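22nd August — bench 2, desktop rebuild

Started on the tower Tarmo brought down from the Limell office. It came with a note saying "slow, then dead", and nothing else. Serial label photographed and added to the sheet before anything was undone. Side cover off, tower laid flat so I can work into it from above.

Dust was worse at the front intake than anywhere near the power supply. Brushed it out by the door with the vacuum held a little way back. One of the cover screws has a chewed head and I have put a new one in the lid of the tin for when it goes back together.

Parts from this job are being kept on the grey holder at the left of the bench: drive upright at the back, processor on its own small raised holder, memory on edge in the slots, expansion card standing up at the side. Please leave them in that order. Last time they got mixed with the Folasov parts and Siiri R. spent a morning working out which memory was whose.
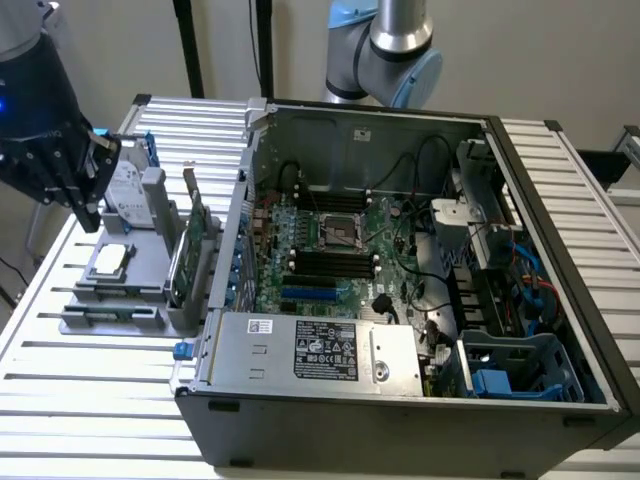
Drive first. Read it on the other machine before doing anything else and copied the user folders across, 300 GB, no errors until near the end, then two files that would not come over. Neither looks important (old installer downloads) but I have written the names on the sheet so Limell can say. I would not put this drive back in as the main one.

Memory next. One module at a time in the test board, 15 minutes each. Both passed. Cleaned the contacts anyway.

Processor: old paste had gone hard and came off in flakes. Cleaned the lid with alcohol and a lint-free cloth. Pads on the underside look fine under the magnifier. Fresh paste to go on only when the cooler is ready to go down — do not do it the night before, as I did in March.

Card not tested yet. Kadri thinks the fault is there, I think it is the power supply. Supply is rated 900 W, far more than this machine needs, so it was probably swapped in from something else at some point.

To do:
Ask Arūnas for the supply tester back from Vanley.
Order replacement drive, same size or larger.
Test card in the other machine.
Tube of paste nearly finished, need another.
Ring Limell about the two files, Tarmo has the number.

Cover and screws are on the shelf under the bench, in the tray marked with the job number.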